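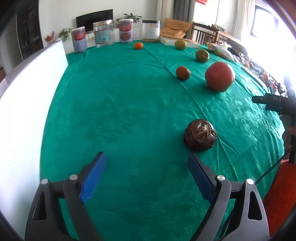

I bought the Umine tablecloth in September, after the fourth time someone put a cup of tea down on my round table without so much as a glance around for a coaster. Green, shiny, floral if you get close enough to check. It came folded into a packet the size of a paperback and has never quite forgiven me for opening it.

The creases first, then. Umine says they "relax naturally". Mine is still thinking it over. One fold runs across the cloth on a diagonal, and I've tried a warm hairdryer, a stack of cookbooks and ignoring it. The cookbooks did best. I wouldn't go near it with an iron unless you're after a smaller tablecloth.

On wiping down it's very good. Soy sauce, orange juice, the dusty bits that come off anything with a rough skin: one pass with a damp cloth and they're gone. Turmeric took two goes and left a faint shadow that I now consider part of the pattern. Flour is the one real nuisance, as it settles into the embossing and you end up chasing it with a pastry brush.

The shine divides opinion. Natsumi Hirano, who has eaten at my table for 11 years and earned the right, says it looks like the inside of a jewellery box. Krešimir Milošević says snooker. I will say that fruit looks splendid on it. A red apple on that green could be selling you something, and even a plain tangerine picks up a bit of glamour. By a bright window at midday you may want to sit with your back to the light.

It hangs reasonably well on a round top, with a soft curve at the edge, though it slid about until I put felt underneath. The Wevum one I had before gripped better but smelt of paddling pool for a month. This smelt for two days, with the window open.

Would I buy it again? Yes, in a duller green – and I'd pay extra to have it sent on a roll.

Four stars. The fifth is somewhere in that crease.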